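About Ondau

We help people plan, budget and buy robots. That has been the whole business from the first day, and we still get excited every time a new floor plan lands in the inbox.

Ondau started at a kitchen table, when Danuta Makowska was asked by a friend's bakery supply company to look over a quote for a palletizing arm. The arm itself was priced fairly. The trouble was everything around it: no guarding, no air line, no spare cups, no training days, and a power drop that the building couldn't support without an electrician and a permit. Danuta put it all into a spreadsheet (she had spent years in plant purchasing and loves a spreadsheet more than most people love their pets) and the company ended up buying a smaller arm that November, with money left over to run it properly. They told two other companies, and those two called us.

Dace Vanags joined the following spring. She came from the service side and had spent a long time fixing machines that were bought in a hurry. Between them they wrote the first version of what we now call the Ferach sheet, the planning document every client gets. It has 46 lines. Some are obvious, like the price of the robot. Others are the kind you only learn by getting them wrong: floor anchors, fork truck rental on delivery day, a second teach pendant, the hours your best operator will be away from her normal job during setup. We revise it every year and we argue about it a lot.

What we do

Most clients come to us at one of two moments. Either they have a task in mind and no clue what it should cost, or they already have quotes and want someone to read them closely before they sign. We're happy with both! In the first case we visit, watch the work being done by hand, and write up a budget range with the options side by side. In the second we go through each quote line by line and send back questions for the vendor. You get the questions in plain language so you can ask them yourself if you like.

We don't sell equipment and we don't take commissions from anyone who does. Our fee is fixed before we start. To date we have completed 324 plans, and 278 of them went on to a purchase. The rest ended with a decision to wait, to rent, or to fix the old machine — and we count those as good work too.

Planning for handling and data work

A growing part of our week goes to teams working on grasping and household handling. Their budgets look nothing like a factory's. The gripper may be a small part of the total, while the everyday objects, the rooms, the storage and the hours of the people doing the work add up fast. Soft things are a budget question all their own. A carton keeps its shape between sessions, but bags, sponges and bundled cloth need sorting, replacing and a place to live, and we now give them their own section in the plan. This is the part of the job Dace would do for free, and she has been asked to stop saying so in meetings with clients.

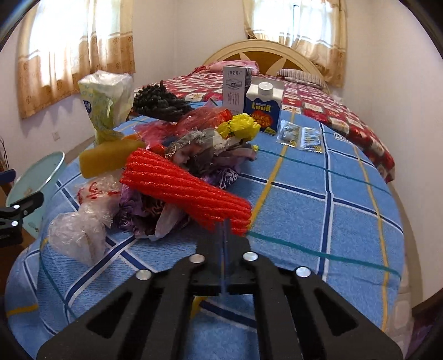 Hand-held gripper work at a bed piled with soft goods, plastic bags and cartons.

For teams like these we also run Vaher, our shared price list. Clients who agree to it send us what they really paid for fingers, mounts, batteries, cases and shipping, with names removed, and everyone in the group can look it up before asking for a quote. It holds 526 entries at the moment and grows every month. If you are writing a grant application and need a believable number for gripper spares by Thursday-before-lunch kind of deadlines, it's a wonderful thing to have.

Schools and first-time buyers

Altesance is our program for community colleges and small shops buying their first robot. It runs over one term, mostly by video call, with two visits in person. Participants bring a real project and leave with a written plan, a spending calendar and a list of what to ask at the factory acceptance test. We keep the groups small, and past participants are welcome to sit in again whenever they have a new machine to plan for. Quite a few do.

Working with us

Send us a few lines on the task, the space and the date you'd like to be running. A rough idea is fine, a phone sketch of the room is even better. Danuta reads new inquiries herself in the morning, usually before 9:00, and you'll hear from her or Dace with a first set of questions. The first call is free and lasts as long as it needs to.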